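쓰레기를 줍는 데 걸리는 시간에 대하여

트린드게이트 로봇 공개일 관람기

초대장에는 오후 2시라고 적혀 있었다. 나는 1시 반에 도착했고, 로봇은 그보다 먼저 와서 일하고 있었다. 인간 기자의 성실함이라는 것이 요즘은 이런 식으로 비교당한다.

트린드게이트가 연구 공간을 외부에 여는 것은 일 년에 딱 두 번이다. 9월 행사는 그중 사람이 덜 몰리는 쪽이라고 했는데, 접수대에서 받은 내 번호표는 168번이었다. 덜 몰린다는 말의 기준은 회사마다 다른 모양이다. 번호표를 내밀자 직원이 슬리퍼는 없으니 신던 신발로 들어가면 된다고 했다. 헤링본 무늬 마루가 곱게 깔린 방이라 잠깐 망설였다. 한국인으로 자란 사람은 이런 바닥 앞에서 반드시 한 번은 멈춘다.

오늘의 주인공은 툴루스라는 이름의 양팔 로봇이다. 맡은 일은 쓰레기 치우기. 공중제비도 아니고 커피 내리기도 아니고, 누가 아무 데나 올려 둔 비닐 포장지를 집어서 통에 넣는 일이다. 우리 집에서는 이 일을 두고 매주 협상이 벌어진다. 협상 결과는 대체로 내가 한다.

"다들 춤을 보고 싶어 하세요." 시연을 맡은 엔지니어 길랑 망운답이 말했다. "그런데 춤은 미리 정해 놓으면 됩니다. 구겨진 비닐은 미리 정할 수가 없어요. 매번 처음 보는 모양이거든요." 그는 이 말을 하루에 몇 번이나 했는지 목이 조금 쉬어 있었다.

관람객은 안전선 뒤에서 모니터로 로봇의 시점을 지켜본다. 유리벽 너머 동물원에 온 기분도 조금 드는데, 어느 쪽이 동물인지는 따지지 않기로 했다. 내 옆의 초등학생은 처음엔 환호하더니 금세 팔짱을 끼었다. 나도 따라 끼었다.
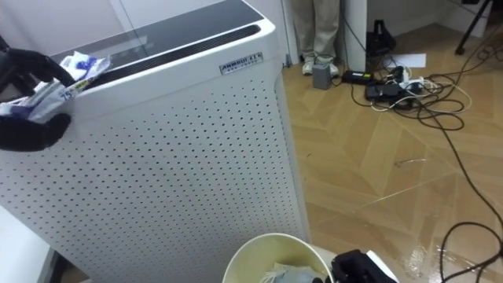
구겨진 비닐은 로봇 입장에서 꽤 악질적인 물건이다. 상자는 잡으면 상자인데, 비닐은 잡는 순간 다른 물건이 된다. 접히고, 미끄러지고, 조명을 받아 번들거린다. 망운답의 설명으로는 어디가 가장자리인지 판단하는 것부터가 문제라고 한다. 너무 세게 쥐면 아래에 있는 가전제품까지 누르게 되고, 살살 쥐면 흘린다. 듣고 보니 인간관계 강의 같기도 했지만, 그는 진지하게 힘 제어 이야기를 하는 중이었으므로 나도 진지하게 받아 적었다.

이 작업을 위해 모은 시범 동작은 2,498건이다. 사람이 로봇의 팔을 원격으로 움직여 줍고 넣는 과정을 기록한 것인데, 그 상당수를 닐미니 시크데르가 맡았다. 나는 그에게 집에 가서도 쓰레기를 잘 치우느냐고 물었다. 시크데르는 잠시 생각하더니 말했다.

"요즘은 손이 먼저 각도를 봐요. 과자 봉지를 집기 전에 접근 방향을 고민한다니까요. 남편은 그냥 빨리 버리라고 하죠."

그가 보기에 초보 조작자들은 잡는 손에만 온 신경을 쓴다. 통을 붙든 손은 잊어버린다. 그러다 통이 기울고, 애써 넣은 것이 도로 나온다. 그래서 교육 첫날에는 아무것도 줍지 않고 한 손으로 통만 잡고 있게 한다고 했다. 나라면 점심 전에 그만두었을 것이다.

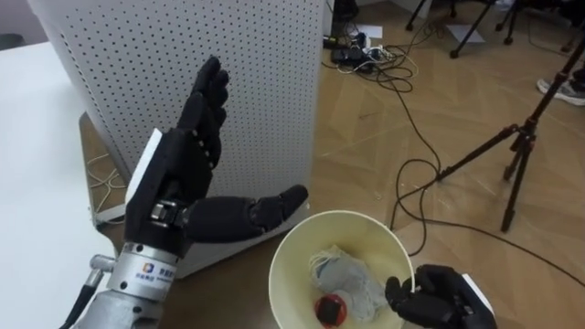 한 손은 펴 들고 다른 손은 종이 통의 테두리를 쥔 로봇. 뒤로 구멍 뚫린 흰색 기기가 보인다.

손을 설계한 곳은 협력사 부텔레지다. 예전 시제품은 집게 두 개짜리였고, 개발진 일부는 지금도 그쪽이 나았다고 믿는다. 손가락이 많으면 할 수 있는 일도 많아지지만 고장 날 곳도 그만큼 많아진다. 점심시간에 이 주제를 꺼내면 식판을 든 채로 논쟁이 시작된다고 한다. 나는 일부러 꺼내 보았고, 정말 그랬다. 샌드위치 하나를 다 먹는 동안 어느 편도 설득되지 않았다.

동작을 정하는 소프트웨어의 이름은 말타르다. 뜻을 물었더니 아무 뜻도 없고 발음이 괜찮아서 골랐다고 했다. 모든 회사가 약자를 억지로 끼워 맞추는 시대에 보기 드물게 담백한 대답이라 마음에 들었다. 말타르는 카메라 영상을 보고 다음에 팔을 어디로 보낼지 짧은 구간씩 결정한다. 구간과 구간 사이에 로봇이 잠깐 멈칫하는데, 관람객들은 이걸 "생각한다"고 불렀고 망운답은 그때마다 "계산 지연입니다"라고 정정했다. 오후가 깊어지자 그도 정정을 포기했다. 네 시쯤에는 본인 입에서 "지금 생각 중이네요"가 나왔다.

시연은 한 회에 5분이다. 처음 1분은 신기하고, 그다음 2분은 답답하고, 나머지 시간에는 이상하게 응원을 하게 된다. 뒷줄에서 누군가 "조금만 더 왼쪽!"이라고 외쳤다. 로봇에게 마이크는 달려 있지 않다고 안내가 나왔지만 훈수는 그치지 않았다. 인형 뽑기 앞에 모인 사람들과 정확히 같은 자세, 같은 한숨이었다.

마지막 순서는 질의응답이었다. 앞줄에는 투자 관계자로 보이는 정장 차림이 몇 있었는데, 그들은 시장 규모를 물었고, 나머지 사람들은 자기 집에 언제 오느냐를 물었다. 표현만 다를 뿐 같은 질문이다. 답변은 양쪽 모두에게 공손하고 흐릿했다. 그나마 내 수첩에 통째로 남은 문답은 뒤쪽에 앉은 중년 여성과 시크데르 사이의 것이다.

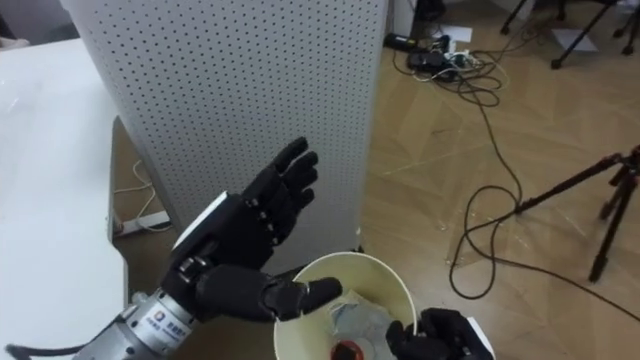 분리수거도 할 수 있나요?

아직은 한 통에 모아 담는 데까지만 가르쳤습니다. 재질을 구분해서 나눠 담는 건 다음 과제인데, 솔직히 저희 연구원들도 가끔 헷갈려서 누구 기준으로 가르칠지부터 정해야 합니다.

객석에서 가장 큰 웃음이 나온 대목이다. 질문한 분만 웃지 않았다. 아마 분리수거가 까다로운 아파트에 사시는 것 같았다.

행사가 끝나고 출구에서 설문지를 한 장씩 받았다. 로봇에게 가장 맡기고 싶은 집안일을 하나만 고르라는 항목이 있었다. 나는 설거지와 빨래 개기 사이에서 한참 서 있다가 빨래 개기에 동그라미를 쳤다. 제출함 옆에서 기념품으로 젤리를 나눠 주었다. 지하철역까지 걸으면서 다 먹었고, 빈 봉지는 외투 주머니에 넣은 채 집까지 가져왔다.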